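4. Setting up your Revuta label printer for the first time

Welcome to the bit everybody wants to skip! It takes a cup of tea's worth of time, and the printer will behave much better for it.

4.1 Loading the roll

1. Switch the printer off at the wall and lift the grey lid by both side tabs.
2. Drop the roll onto the spindle with the labels facing up. A full roll holds 800 labels, so it will feel snug at first (it's meant to).
3. Feed the loose end under the guide until you've got a thumb's width poking out the front.
4. Close the lid until both tabs click.

CAUTION: The cutter behind the front slot is sharp. Please don't go fishing for a stuck label with your fingers. Open the lid and pull the roll backwards instead.

4.2 Choosing the print quality

5. Plug the printer in and hold the green button until the light stops flashing.
6. On your computer, open Printer Settings and pick a resolution. Draft is 192 dpi and is perfectly fine for folders and pantry jars. Fine is 300 dpi, and it's the one you want for barcodes or very small writing.

Note: If you change the label colour or size later on, you'll need to do step 6 again. The printer forgets, I'm afraid.

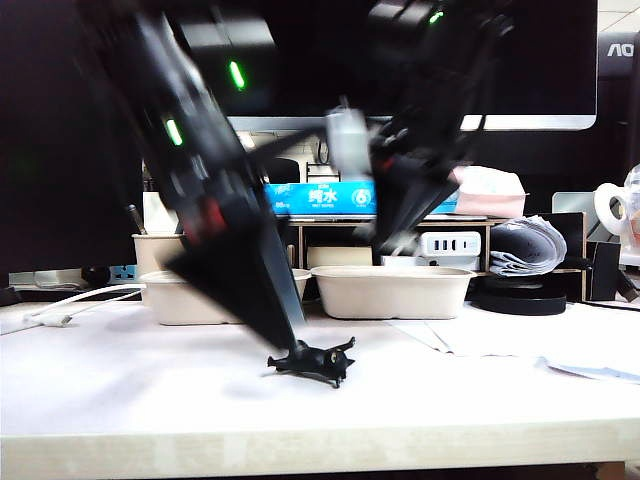

Trolex Customer Guides Team

4.3 Printing a test label

7. Press the green button twice. Two labels should come out, one with a border and one without.
8. If the border is crooked, reopen the lid, nudge the guide towards the roll and try again.

Still crooked after a few goes? Ring the help desk and ask for Elaheh Kermani or Tatiana Baláž, any weekday until 4 pm (3 pm on Friday). Have the serial number from the underside of the printer handy.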